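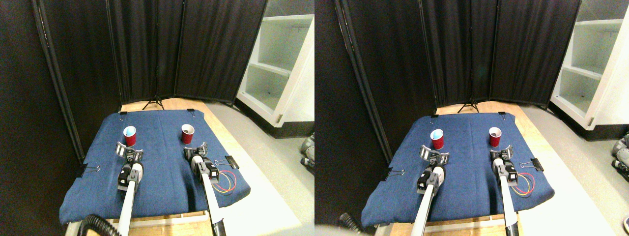
Volwood 蓝色桌垫使用评价：附带夹子、杯子和屏风的几点意见

2024年11月16日

我买 Volwood 的蓝色桌垫，原来的目的很简单：浅色的木桌面太滑，也太亮，杯子放上去以后一推就走，声音也很大。我需要一块能把大部分桌面盖住的东西，颜色要深一点，表面要有一点摩擦。中文的商品介绍我读了两遍，里面用了很多漂亮的词，可是对厚度和边缘写得很少，所以我把自己的经验写下来，给还在犹豫的人参考。

先说颜色。商品页面上写“海蓝”，我觉得这个名字不太准确。它的样子更接近牛仔布，蓝里面有一点深浅不均匀。有的人可能不喜欢这种不均匀，我自己很喜欢，小的灰尘和线头在上面不太明显。如果您要的是非常纯的蓝色，请先问卖家要一小块样布，Volwood 会寄，邮费自己付。

再说手感。它比普通的桌布硬，按下去有一点弹性，手腕放在上面不会冷。把塑料杯子放上去，声音变得很轻，这是我最满意的一点。以前在木头上放一个杯子，隔壁的同事都听得见。现在我自己也要注意听才知道杯子放好了没有。

尺寸方面，我选的是中号。铺好以后，靠里面和靠外面各露出一条木头，我一开始以为自己量错了，后来习惯了，还觉得有好处：笔可以放在露出来的木头上，清洁的时候也容易看到桌子的边在哪里。如果您希望完全盖住桌子，要选大一号，价格贵51元，我认为不太值得。

缺点也要写清楚。新的垫子刚从纸筒里拿出来，四个角会往上翘。说明书写“放平一夜即可恢复”，我的那一块放了14天，角还是有一点不服从。压书可以，但是书占地方。最后的办法是用黑色的长尾夹把布夹在边上，办公室里到处都有这种夹子，一点也不漂亮，不过很可靠。

关于夹子，我有几个小意见。大号的夹子咬得紧，可是两个金属把手会伸出来，袖子容易挂住。有的长尾夹可以把把手取下来，取的时候要捏住两边慢慢拉，我第一次太用力，把手飞到了架子下面。小号的夹子比较适合桌角，不占位置。侧面如果也有布在移动，就在侧面的中间再加夹子。布的边缘我检查过，夹了很久的地方有一道浅浅的印子，用手搓一搓会变淡，没有完全消失。
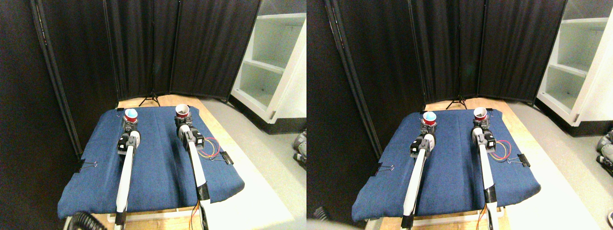
这种桌垫可以放进洗衣机里洗吗？

说明书只允许手洗，水温最高50度，不可以拧干，要平放在通风的地方。我一般用湿毛巾擦表面，真正下水洗过一次，颜色没有什么变化，但是干得很慢，洗完以后第二天还不能用。

下面写杯子。我同时买了 Darwish 的塑料杯，多数是红色的，也有浅蓝色的。红色放在蓝色的布上非常清楚，从房间的另一边也能找到，这一点对眼睛不好的人很友好。杯子很轻，空着的时候，如果桌面不平，袖子碰一下就会倒。在木头上倒了以后它会滚到地上，在垫子上滚得慢得多，我通常来得及用手接住。

杯口的边做得比较光滑，我用手指摸过一圈，没有刺。杯子可以叠起来放，可是叠得太紧的时候很难分开，我建议轻轻放进去就好，不要往下压。气味方面，刚打开包装时有一点塑料味，洗过以后就闻不到了。我没有用它喝过热的东西，所以不能评价耐热。价格很合理，丢了一个也不会难过。颜色不能自己挑，这一点我觉得卖家应该改进，我写信问过，他们的回答很客气，内容却不多。

桌子后面放的是 Gerkbridge 的黑色折叠屏风。我对它的评价比较复杂。优点是布很厚，颜色很深，后面有什么杂物都看不到，坐在桌子前面的人不容易分心。蓝色和红色的东西在黑色前面也显得干净。缺点是它让那一块地方变暗。我们房间的灯在天花板的中间，屏风一展开，后面和左边就有影子，下午特别明显。我把它往后移了一点，情况好一些，还没有达到满意。

安装屏风不需要工具，两个人做比较舒服。杆子的接口在一开始很紧，我拿干的肥皂擦了一下，就顺利了。布是一片一片挂上去的，上下有方向，我第一次挂反了一片，从前面看不出来，可是转弯的地方合不上，只好重新来。布上的折痕到现在还有。说明书建议用蒸汽熨斗，我没有熨斗，就让它自己垂着，比刚打开的时候平了不少。
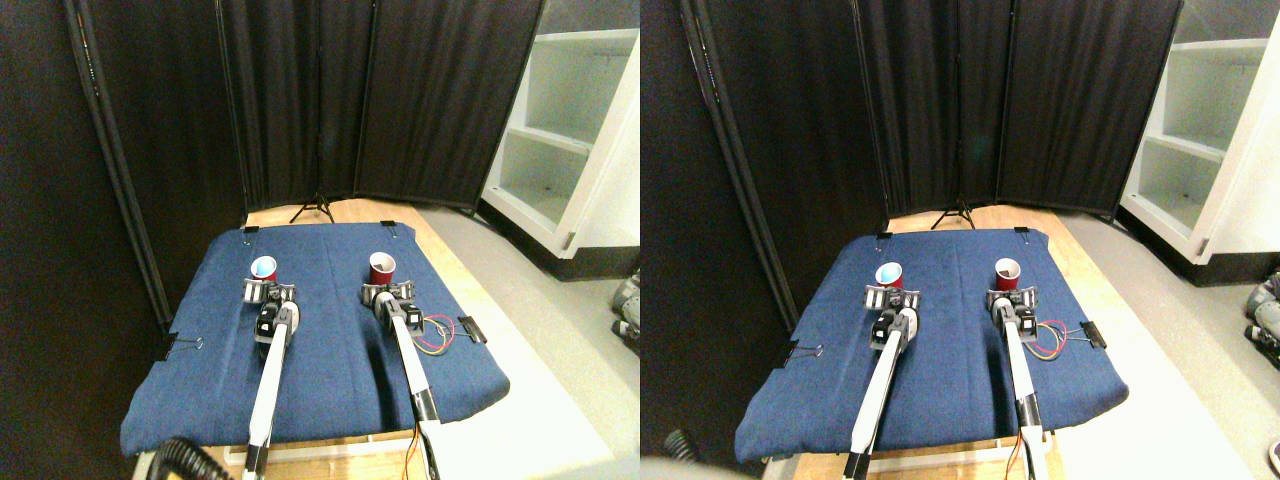
Miroslava Ševčík 读了我的草稿，她回信说，屏风她也用了很久，最让她头疼的是底部会积灰，吸尘器的头伸不进去，她后来改用一根包着旧袜子的长尺子。她还说，桌垫的角要想早一点变平，应该先把它反过来卷一次，卷得松一点，放一个晚上，然后再铺。她自己从来不用大号夹子，觉得衣服的袖口比布更重要。

反过来卷的方法，我在第二块桌垫上试了。效果确实比我原来的方法好，角翘得很少，当然夹子我还是留着，已经成了习惯。用袜子和尺子清洁屏风底部，我也试了，有用，就是姿势不太好看。

右边靠墙的白色架子是 Sorkent 的开放式架子。它跟桌垫没有直接的关系，但是有两位读者问过我，我就顺便写几句。白色的表面容易擦，铅笔的痕迹用橡皮可以去掉。格子的大小对我来说有一点尴尬：放文件夹太浪费，放大箱子又放不进去。开放的格子没有门，拿东西很快，灰尘来得也很快。如果您的房间地面不平，组装以后请在底部垫一点纸板，我的架子在三月以前一直有一点摇，垫好以后就稳了。

四样东西里面，如果只能留下一样，我会留下桌垫。它便宜，安静，收起来也不占地方。卷的时候请把正面朝外，不要折叠，折过的线很难消失。我有一次急着收桌子，把它对折放在椅子上，只过了一个周末，中间就有一条白色的线，现在还能摸到。

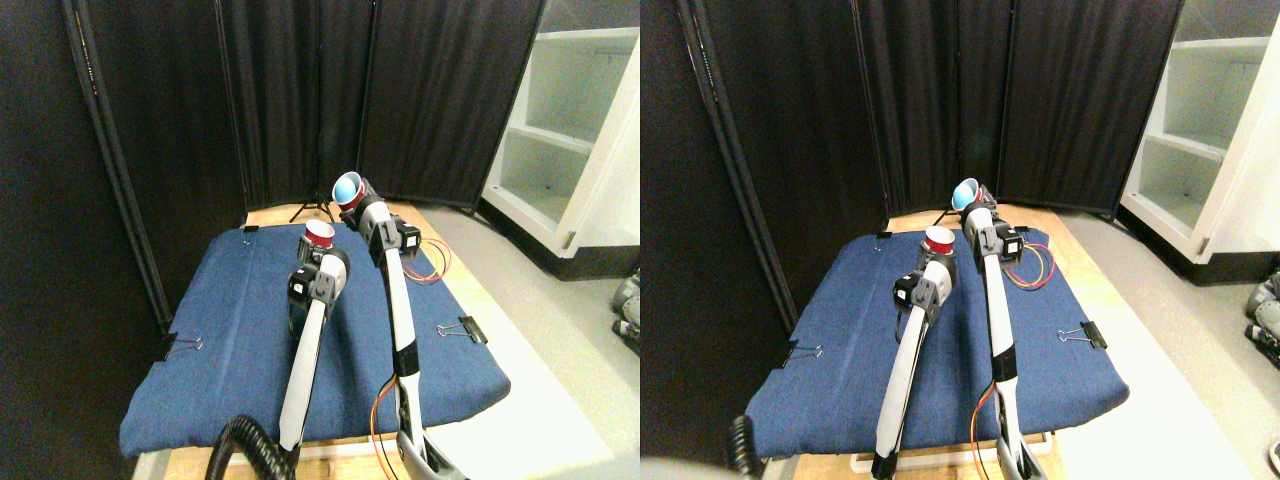 蓝色桌垫铺在浅色木桌上，配红色和浅蓝色塑料杯

有几个细节，放在最后补充。桌垫的前边比较圆，手臂从上面经过的时候不会被硬边压到，长时间坐着的人会喜欢。可是圆的边伸到木桌外面一点，椅子推进去的时候要小心扶手，我的椅子扶手已经在布上留下了一点毛。用贴纸或者胶带在布上做记号，效果不好，很快就掉。我改用裁缝的粉笔，画上去清楚，用湿布一擦就没有了。

铅笔屑和面包屑会藏在布的纹路里，用刷衣服的小刷子顺着一个方向刷就可以。不要用粘毛的滚筒，我用过，它把布的细毛也带起来了。

购买的时候请注意包装。Volwood 现在有两种，一种是卷在纸筒里的，一种是折叠以后放在信封里的。后面一种便宜一点，我的朋友买了，折线非常难处理。纸筒的那一种我付了100元，包括邮费，收到的时候筒的一头有点扁，里面的垫子没有问题。

我的分数：桌垫八分，杯子七分，屏风六分，架子六分。长尾夹没有分数，买哪一家的都行，只要弹簧够紧。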